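홈 공지 작업노트 시뮬레이션 하드웨어 자료실
검색어를 입력하세요 검색

작업노트 / 5월 / Prasard 대회 준비: 가구 접촉 과제
마지막 수정: 5월, 오후 4시

이어서 기록. 지난 항목에서 남겨 둔 것은 안락의자 접촉 과제의 초기 자세 문제, 접촉 로그 누락, 충돌 메시 교체. 초기 자세와 로그는 처리했고 메시는 절반만 끝남.

작업 범위

Prasard 대회 실내 부문은 로봇이 가구에 손을 대고 지정된 방향으로 밀거나 당기는 과제를 포함한다. 우리 팀(Plarnaldale 동아리 시뮬레이션 조)은 안락의자를 맡았다. 제어기는 Estora 브랜치, 장면은 Geagea 묶음의 주방 겸 식당을 그대로 쓴다. 장면 파일은 수정 금지. 조명이나 소품을 건드리면 다른 조의 결과와 비교가 안 되므로 로컬에서 고친 사본이 있으면 제출 전에 반드시 지울 것.

평가 항목은 접근, 접촉, 이동, 정지의 순서로 채점된다. 이번 항목에서 다룬 것은 접근과 접촉까지다. 이동은 마찰 계수를 정한 다음에 한다.

초기 자세

기존 설정에서는 로봇이 의자와 너무 가까운 곳에서 시작했다. 골반 위치를 초기화한 직후 무릎 캡슐이 의자 앞쪽 파이프와 겹치고, 물리 엔진이 겹침을 풀면서 로봇을 뒤로 밀어낸다. 로그에는 첫 스텝에서 큰 법선력이 한 번 찍히고 그 뒤로 조용하다. 제어기 쪽 문제로 오해하기 쉬운 형태다. 실제로 지난달에 게인을 며칠 만졌으나 효과가 없었고, 그때 바꾼 게인은 이번에 전부 되돌렸다.

수정 내용:
- 시작 위치를 의자 정면에서 옆으로 옮기고 요 각도를 다시 계산함
- 초기화 후 첫 스텝에서 관통 깊이를 검사하고, 임계값을 넘으면 해당 에피소드를 버림
- 버린 에피소드도 시드와 함께 별도 파일에 남김

병렬 환경 256개로 돌렸을 때 버려진 환경은 3개. 모두 무릎 캡슐이 아니라 발끝 쪽에서 걸렸다. 시드를 확인하니 요 각도 난수가 범위 끝값에 붙은 경우였다. 범위를 줄일지 말지는 보류. 줄이면 학습 분포도 함께 좁아진다.

접촉점 선정

의자는 상자형 몸통에 금속 파이프 틀이 붙은 구조라 손을 댈 수 있는 곳이 팔걸이 천 부분과 파이프 부분으로 나뉜다. 천 부분은 면이 넓어 접근 오차에 관대하지만 충돌 메시가 단순 박스로 잡혀 있어 팔걸이 윗면의 곡률이 반영되지 않는다. 손끝이 보이는 표면보다 먼저 멈추거나 늦게 멈춘다. 파이프 쪽은 목표가 좁은 대신 캡슐 여러 개로 근사되어 있어 표면 위치가 비교적 잘 맞는다.

그래서 기준 접촉점은 앞다리 파이프가 팔걸이 앞 모서리 아래에서 꺾이는 지점으로 정했다. 꺾이는 곳 바로 위에 팔걸이가 있어서 손목이 높으면 손등이 천 쪽에 먼저 닿는다. 손목 높이 상한을 별도 제약으로 넣었다. 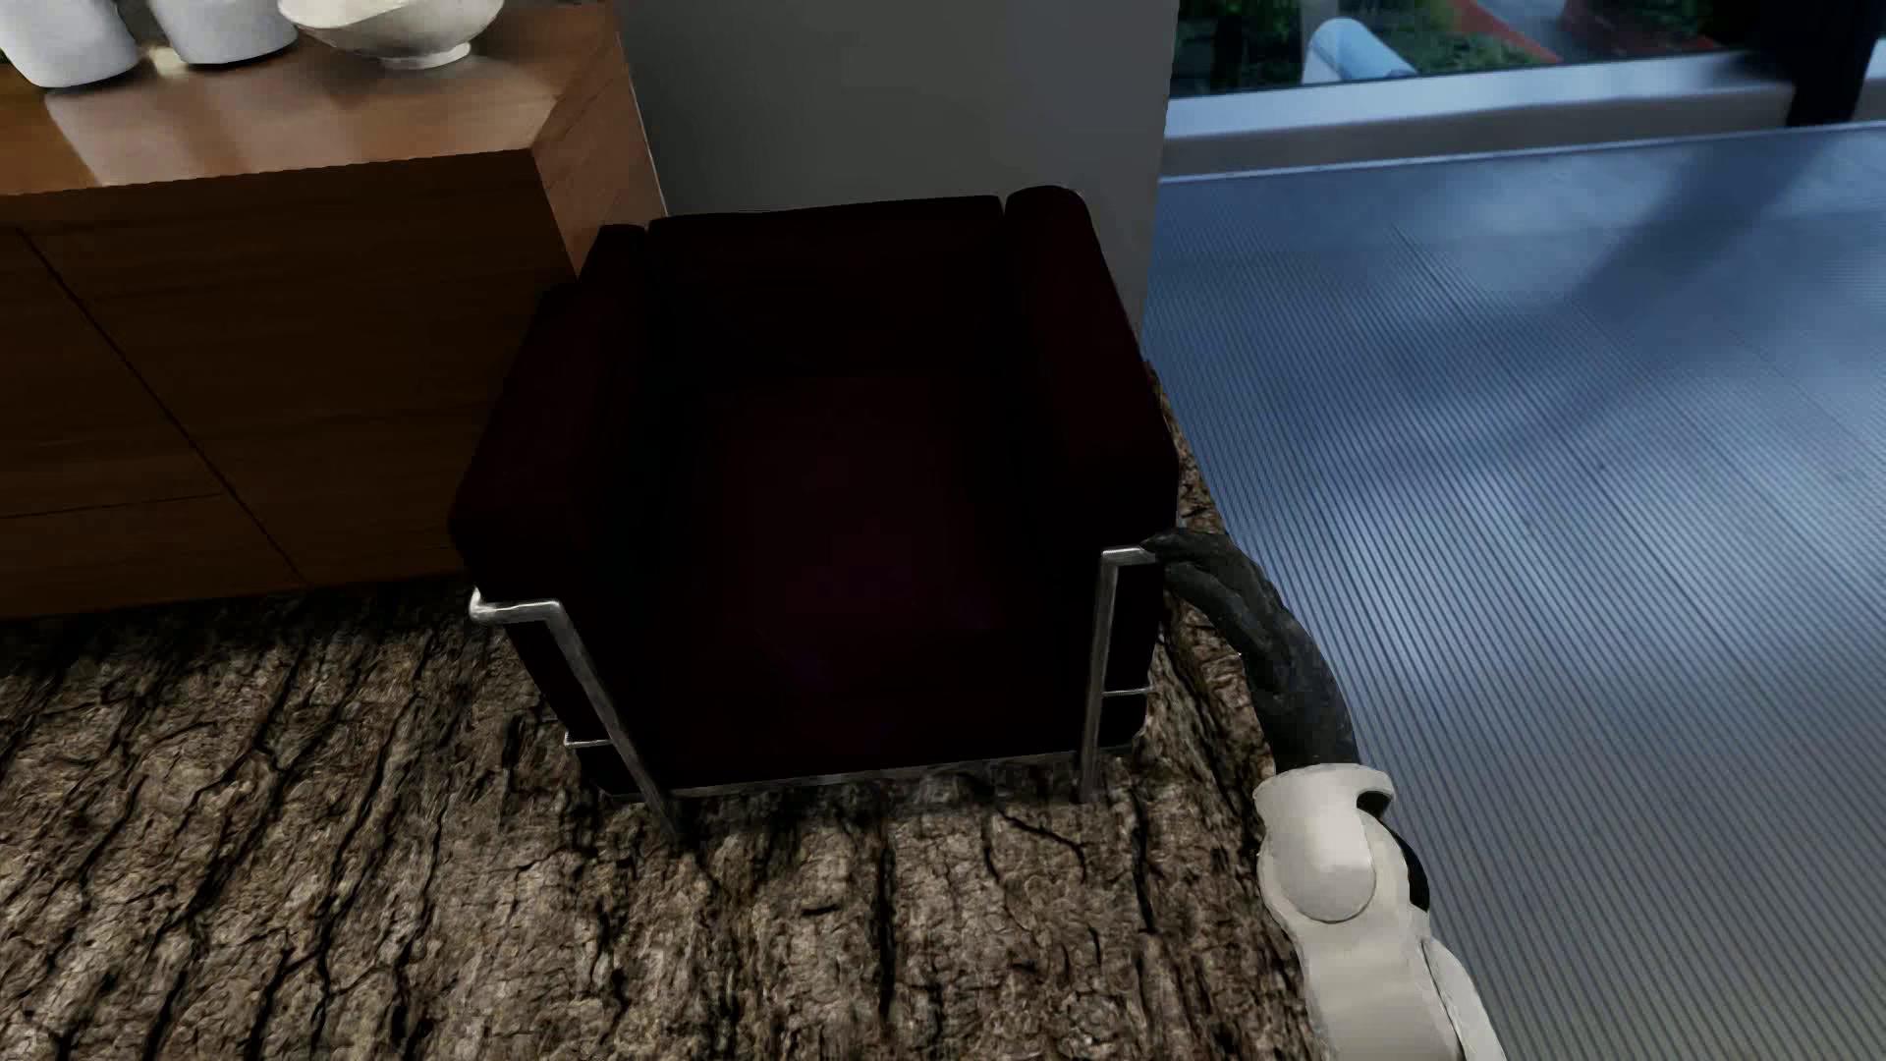

접촉 판정은 손끝 거리와 접촉력 가운데 무엇을 기준으로 하는가?
접촉력을 기준으로 하고, 거리는 후보를 거르는 데만 쓴다. 법선력이 임계값을 연속 4스텝 이상 넘으면 접촉으로 기록한다.

연속 조건을 넣은 이유는 튐 현상 때문이다. 한 스텝만 보면 스치고 지나간 경우가 접촉으로 집계되고, 보상도 그만큼 새어 나간다. 이전 버전 보상 곡선이 초반에 가파르게 오른 것은 대부분 이 스침으로 설명된다. 조건 추가 후 곡선은 완만해졌다. 이전 곡선과 겹쳐 그리지 말 것. 정의가 달라서 비교가 성립하지 않는다.

손가락 처리

손가락은 모은 상태로 고정하고 개별 제어는 끈다. 손가락 관절을 모두 열어 두면 행동 차원이 늘어나는 데 비해 이 과제에서 얻는 것이 없다. 밀기에서는 모은 손 전체를 하나의 끝단으로 본다. 당기기는 파이프를 걸어야 하므로 나중에 손가락을 다시 켜야 할 수 있다. 그때를 위해 설정 파일에 항목은 남겨 두고 값만 고정했다.

고정한 상태에서 손끝 캡슐들 사이에 자기 충돌이 계속 보고되는 문제가 있었다. 이웃한 손가락끼리의 충돌 쌍을 제외 목록에 넣어 해결. 손바닥과 손가락 사이의 쌍은 그대로 둔다.

접촉 로그 누락

원인은 버퍼 순서였다. 접촉 센서를 읽는 시점이 물리 스텝 전이라 한 스텝 늦은 값이 들어왔고, 에피소드 마지막 스텝의 접촉은 초기화에 덮여 사라졌다. 읽는 위치를 스텝 뒤, 초기화 앞으로 옮겼다. 같은 시드로 전후를 비교해 마지막 스텝의 값이 남는 것을 확인함.

로그 열 이름도 정리했다. 왼손과 오른손 구분이 파일마다 달랐는데, 화면 기준으로 쓴 사람과 로봇 기준으로 쓴 사람이 섞여 있었다. 앞으로 전부 로봇 기준. 의자도 마찬가지로 앉은 사람 기준이나 화면 기준을 쓰지 말고 메시 이름을 그대로 적는다. 예전 파일은 변환 스크립트를 돌린 뒤 원본을 보관 폴더로 옮겼다.

바닥과 발

장면의 바닥은 나무껍질 같은 거친 질감이지만 충돌 형상은 평면이다. 시각 질감과 물리 형상이 따로 노는 셈인데 우리 과제에는 평면이 편하다. 다만 시각 입력을 쓰는 조는 바닥의 깊은 금을 단차로 읽는 일이 있다고 해서, 깊이 영상과 색 영상을 따로 확인하라고 전달했다.

식탁 밑 러그는 별도 물체로 등록되어 있고 마찰 계수가 다르다. 시작 위치를 옆으로 옮기면서 발이 러그 경계에 걸릴 가능성을 검토했다. 현재 범위에서는 의자 쪽 바닥 안에 머문다. 범위를 식탁 쪽으로 넓히는 사람은 다시 확인할 것.

발바닥 접촉은 발마다 네 귀퉁이에 점을 두고 본다. 팔을 뻗을 때 앞쪽 두 점으로 하중이 쏠리는데, 밀기 전에 이미 뒤쪽 점의 힘이 0에 가까워지는 에피소드가 있다. 이 상태로 밀면 반력에 따라 몸이 돌아간다. 접촉 전 자세에서 골반을 약간 뒤로 두는 항을 보상에 추가했다. 가중치는 아직 임시값이다.

전신 자세 점검

손 주변만 보고 있으면 몸통과 반대쪽 팔의 상태를 놓친다. 접근 단계에서 반대쪽 팔꿈치가 의자 팔걸이 쪽으로 벌어지는 경향이 있어, 전신이 들어오는 시점에서도 함께 확인했다. 확인 항목은 발 간격, 무릎 방향, 양팔의 벌어짐, 의자와의 앞뒤 관계.
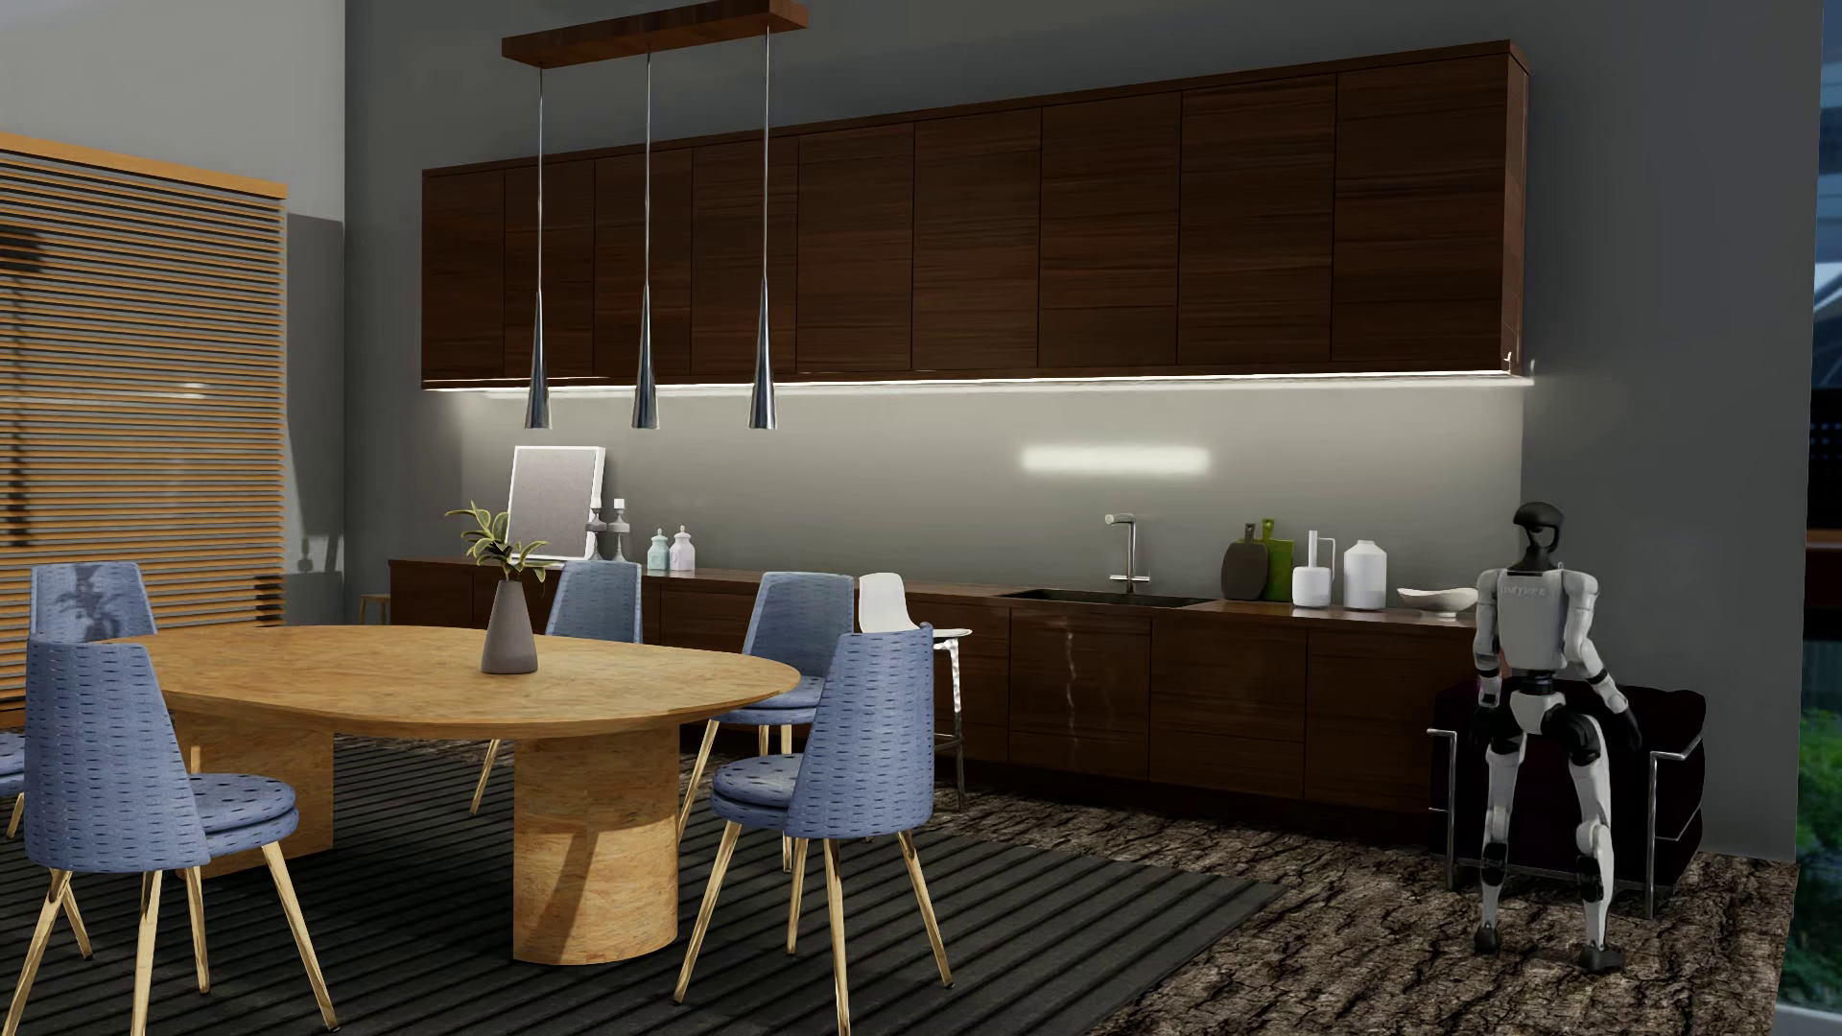

주방 겸 식당 장면, 안락의자 앞에 선 로봇. 전신 시점.

선 자세에서 팔꿈치가 벌어지는 것 자체는 감점 요소가 아니다. 문제는 그 상태로 몸통을 돌릴 때 전완이 의자 틀과 부딪히는 경우다. 자세 벌점을 세게 주면 팔이 몸에 붙어 버려 손이 목표까지 가지 않는다. 벌점 대신 전완 캡슐과 의자 사이의 최소 거리를 관측에 넣는 쪽을 먼저 시험하기로 했다. 관측 차원이 바뀌므로 기존 체크포인트는 이어서 쓸 수 없다.

식탁 의자와 조리대 쪽 스툴은 이번 과제에서 충돌만 켜고 질량은 고정으로 둔다. 움직이게 두면 접촉 쌍이 늘어 스텝 시간이 길어진다. 대회 본 환경에서 고정인지 아닌지는 규정 문서에 명시가 없다. 질의 목록에 올려 둠.

마찰 설정

의자 다리와 바닥 사이의 마찰은 세 구간으로 나눠 돌려 볼 예정이다. 낮은 구간에서는 손이 닿기만 해도 의자가 돌고, 높은 구간에서는 로봇 발이 먼저 미끄러진다. 발 마찰과 의자 마찰을 독립적으로 뽑으면 풀 수 없는 조합이 섞이므로 비율에 하한을 둔다. 하한값은 정지 상태의 힘 균형식에서 손으로 계산했고, 계산 과정은 공유 폴더의 표에 있다. 표의 둘째 시트가 최신이다.

파이프와 손 사이의 마찰은 건드리지 않았다. 손 재질 값은 모델 파일에 들어 있는 것을 그대로 쓴다.

실행 결과 메모

수정본을 256개 환경으로 다시 돌림. 한 차례 학습에 거의 15시간이 걸린다. 밤에 걸어 두면 다음 사람이 장비를 쓸 시간과 겹치므로 예약표에 먼저 적고 시작할 것. 중간 체크포인트에서 본 경향은 다음과 같다.

접근 단계는 안정적이다. 멈추는 위치의 분산이 이전보다 줄었고, 의자 앞에서 제자리걸음을 하는 에피소드도 줄었다. 접촉 단계에서는 손이 목표보다 안쪽으로 들어가 팔걸이 밑면에 걸리는 경우가 남아 있다. 손목 높이 상한이 너무 느슨한 탓으로 보이나, 상한을 조인 실행은 아직 없다. 목표점을 파이프 바깥쪽으로 조금 옮기는 방법도 후보. 둘을 동시에 바꾸지 말 것.

접촉 이후 손을 떼는 동작은 정의하지 않았다. 현재는 에피소드가 끝날 때까지 누르고 있는다. 정지 항목의 채점에서 손이 닿아 있어도 되는지 규정에서 찾지 못함. 이것도 질의 목록에 추가.

메시 교체

팔걸이의 충돌 박스를 볼록 분해 메시로 바꾸는 작업은 한쪽만 끝냈다. 좌우가 다른 상태로 학습을 돌리면 안 되므로 교체본은 별도 브랜치에 두고 합치지 않았다. 분해 조각 수를 늘릴수록 표면은 잘 맞지만 접촉점이 많아져 속도가 떨어진다. 장면 파일 수정 금지 규칙과의 관계도 확인이 필요하다. 충돌 메시 교체가 장면 수정에 해당하면 이 작업은 접고 파이프 접촉만으로 간다.

설정 파일 변경분

- 시작 위치, 요 범위: 변경
- 손목 높이 상한: 추가
- 손가락 관절: 고정
- 접촉 판정 연속 스텝: 추가
- 제어 게인: 이전 값으로 복원
- 골반 위치 보상: 추가, 가중치 임시
- 전완 최소 거리 관측: 다음 실행부터

변경분은 Estora 브랜치에 올렸다. 커밋을 나눠 두었으니 되돌릴 때 묶어서 되돌리지 말 것. 영상 저장은 용량 때문에 기본으로 꺼져 있고, 필요하면 실행 인자에서 켠다.

남은 일

- 손목 상한을 조인 실행, 목표점은 그대로
- 발 마찰 하한 적용 후 세 구간 비교
- 규정 질의 정리해서 보내기
- 반대쪽 팔걸이 메시
- 버린 에피소드 파일에 요 각도 열 추가

이전 글 다음 글 목록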